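Automation at Skollstead: The Work at Hand

Skollstead packs and dispatches mixed household orders for customers across the Sastport district. Until recently, every item in every box was picked, turned and placed by hand. Over the past year the company has introduced automated handling on part of that work, and the jobs of the people on the floor have changed with it. This gallery forms part of the Nellon series on working life and accompanies the written report of the same name.

Background

The packing hall employs 70 people on two shifts. Before the change, most of them stood at a bench for the whole shift. Under the present arrangement, staff rotate between bench packing, supervision of the automated line and the demonstration group, whose members show handling tasks with hand-held grippers. Their recordings are used to prepare the line for new goods. Rotation takes place every 2 hours and was agreed with employee representatives before the first equipment arrived.

What has changed for staff

Lifting has been reduced. Cartons above the agreed weight go directly to the line, and employees who had been placed on light duties for back or shoulder complaints have been able to return to a full rotation.

Other effects are less welcome. Several packers reported that supervising the line is tiring in a different way, as it calls for long attention and little movement. Conversation between benches has also declined. The company has moved the afternoon break to 3 p.m. for both groups so that colleagues from different stations can meet.

Pay grades were revised in November. Work in the demonstration group is now graded as skilled work, and time spent in it counts toward the training allowance. Staff at the Lapiņa warehouse, where no automation is planned at present, have asked for the same allowance for those who train new hires. That request remains open.

The demonstration group

Demonstrations make use of ordinary articles of many shapes and sizes. A box of small, unlike things asks more of the person holding the gripper than a stack of identical cartons, and experienced packers have proved well suited to the task.
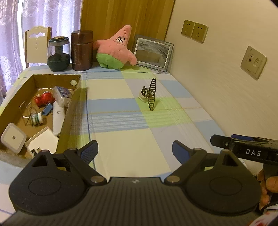
Members of the group keep a written log of the grasps they find difficult. Thin wire, tape and flat trays appear in it often. The log is read at the weekly meeting, and the order of the next tasks is set from it. In the first phase the group completed 1444 demonstrations.

Newcomers spend their first sessions beside an experienced colleague. Wrist strain was an early concern, and sessions were shortened after the first reviews. Grip handles are now adjusted for each user at the start of the rotation.

Related pages: Shift Patterns at Sastport; Training and Grading; The Nellon Series, full list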